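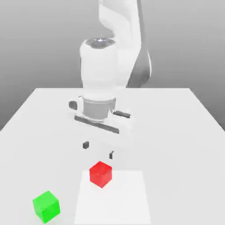
Flavitz 172 Bench Top

Solid-core work surface for repair shops, classrooms and packing rooms. Fits all Jovach steel leg sets made after December 2019. Legs sold separately.

Specifications
Length: 172 cm
Depth: 89 cm
Thickness: 4 cm
Core: birch ply, cross-laid
Surface: matte melamine, both faces
Edge band: 3 mm ABS
Colors: white, sand, slate

Mounting
Threaded inserts are set at the factory, four per leg plate. Use the M8 bolts packed with the leg set. Longer bolts will break through the upper face. Tighten by hand first, square the legs, then finish with a wrench.

Tops over a long span may be fitted with the Shahbazi center rail. The rail takes up 3 cm of knee room.

Care
Wipe with a damp cloth and mild soap. Acetone dulls the finish. Do not set soldering irons or hot pans directly on the surface.

Shipping
Ships flat on a pallet from the Grosumham warehouse. Check the corners before signing for delivery. Corner damage reported later is not covered.

Replacement edge band is cut to order. Send the top's batch code to Hryhorii Zakharchenko, parts desk.

Data sheet revised April 20, 2022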